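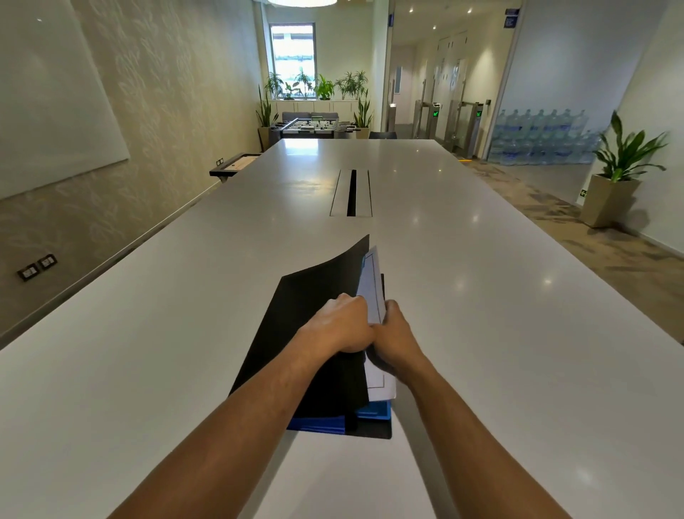

Paper results, finally

Quick one before I run. The page-separating policy got 400 first person clips of folder and paper handling, nothing else, and it beat the Forkex baseline on loose stacks. 66 percent clean grasps. Folders with a curled cover still bad - it grabs cover and sheet togehter. Vicente Espinoza thinks thats a depth problem. I think it's labels. Sideways pages are the odd part, big title like BIBLIOGRAPHY running up the sheet and orientation guess goes all over.

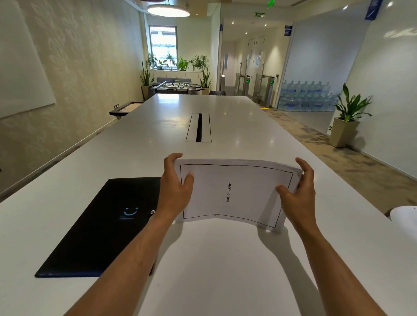
Whats next

Relabel the thumb contacts, retrain by April. Code after that.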